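Chapter 14
Seating and Loose Textiles in the Living Room

14.1 Scope of the chapter

Chapters 1 through 13 dealt with fixed surfaces: floors, walls, worktops, and built-in storage. This chapter deals with seating and with the textiles that collect on it. The two are treated together. In an occupied home a chair is seldom found bare, and any procedure for cleaning or moving it begins with the removal of something else.

The term loose textile is used for any fabric item that can be lifted from a piece of furniture without tools. It covers blankets, cushions, throws, and garments left on a seat or over a backrest. Fixed upholstery, including panels sewn or stapled to the chair, is excluded and is covered in Section 14.4. Window curtains are hung textiles and belong to Chapter 15.

14.2 Classes of loose textile

Three classes are distinguished according to where the item is returned after cleaning.

Class A items stay with the chair. A seat cushion is the usual case.

Class B items stay in the room but have no fixed position. Fleece blankets fall into this class. They are commonly found over a backrest or an arm.

Class C items leave the room. Garments are always Class C, whatever their condition, and go to the wardrobe or the wash.

A single seating area may hold all three classes. A beige fleece blanket over the upper edge of a black backrest is Class B. A light blue-gray cardigan crumpled against the same backrest is Class C. A white printed cushion on the seat of a gray, mustard yellow, and teal armchair is Class A.

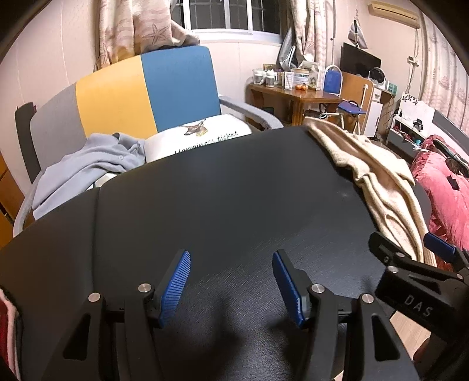

14.3 Order of removal

Class C items are removed first, followed by Class B and then Class A. Pockets are checked and buttons are closed before a garment is folded. Blankets are lifted by two corners and folded inward so that crumbs and hair remain inside the fold until the blanket can be shaken outdoors. Cushions are lifted last and placed on a clean sheet, printed face up.

The backrest is then inspected along its seams. Dust settles in a vertical seam more heavily than on the flat areas to either side, and a dry brush is used there before any damp cloth. On a textured dark surface, fine scratches and dust streaks look much alike at a distance. The two are told apart by a single pass with a dry cloth.

In the Skernholm household survey, 316 of 905 chairs carried items of more than one class. The median clearing time was 4 minutes per chair. Times were longer where the chair stood close to a table in use, as small objects near the table edge had to be moved back before the chair could be turned.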